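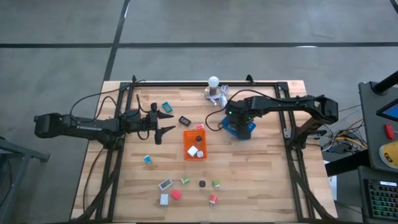

**Teaching by demonstration** (also called *programming by demonstration*, *learning from demonstration*, or, in older shop manuals, *lead-through teaching*) is a family of methods in which a person shows a robot how to do a task, and the robot keeps a record of what it was shown. The person may take hold of the arm and move it, or may steer it from a short distance with a set of controls. The record may be played back just as it stands, or it may be gathered up with many others and used to train a program that can cope with a table that never looks quite the same twice.

## Background

The earliest industrial arms were taught in much the way one teaches a child to hold a pencil, with a hand laid over the hand. A painter would pull a spray arm along the side of a car door, and the machine would store the path and repeat it for as long as the doors kept coming. This worked very well so long as each door hung in the same place, and rather badly when it didn't. For many years the usual answer was to build better fixtures, and a great deal of clever work went into holding things still.

Interest in demonstration grew again once it became practical to record camera pictures along with the motion of the joints. A recording of that kind holds both what the arm did and what the cameras saw while it was doing it, and it is this pairing that a learning program needs.

## Methods

### By hand

In hand guiding, sometimes called *kinesthetic teaching*, the motors are set to carry the weight of the arm and no more, so that it can be pushed about with a light touch. Most people pick it up in a few minutes. The teacher feels directly when the arm is near the end of its reach, or when an elbow is about to knock against something. Its weakness is that the teacher's own hands and sleeves get into the pictures, and that guiding two arms at once is awkward for anybody with the ordinary number of hands.

### By remote control

In remote control, or *teleoperation*, the teacher stands clear of the table and moves a second device that the robot follows. Common choices are a pair of smaller arms of similar shape (the *leaders*, with the working arms called *followers*), a handheld controller, or a glove. Two-armed work is nearly always taught this way. The operator loses the sense of touch unless the leader is built to push back, and new operators tend to squeeze too hard or to come down a little short of the object. Both habits fade with practice.

## The work table

A tabletop station commonly has an arm at either side, both reaching toward the middle, with a border of metal extrusion to carry them. Plain wood makes a pleasant surface to work over. Small blocks and cubes are favorite objects, set out loosely with a tray or a container to receive them. Bits of everyday clutter, such as a little lamp or a small device with a display, are often mixed in with the blocks. A program that has only ever seen tidy tables is easily upset by an untidy one, so a good scatter is worth having.

The operator's controls and screen are best kept within an arm's length of the table. Cables need a thought too, particularly those that loop over the arms, which must have slack enough for the longest reach.

## Recording a demonstration

Each attempt at the task, from the starting pose to the finish, is called an *episode*. At the Wurkasthorpe workshop, where the Nakero sorting set was put together, a single episode covered the moving of 4 objects and took 37 seconds when done by a practiced hand. The full set runs to 189 episodes, of which 84 were taught by remote control and the remainder by hand guiding. The objects were put down afresh before every episode.

Opinions differ on what to do with mistakes. The Bonstead method throws out any episode containing a dropped object. The McIver method keeps it, provided the operator goes back and picks the object up again, on the grounds that a robot ought to see how a recovery is made. Many workshops now follow a middle course and keep the fumbles in a folder of their own.

## Limits

A demonstration is only as good as the person giving it. Two operators will reach for the same block from different sides, and a program trained on both may hesitate between them. Agreeing on a few simple habits beforehand, such as which arm takes what lies near the middle, helps a good deal. Long sessions also tire the operator, and the later episodes of an afternoon are often slower and less steady than the first.

## See also

- Hand guiding
- Leader and follower arms
- Pick and place
- Teach pendant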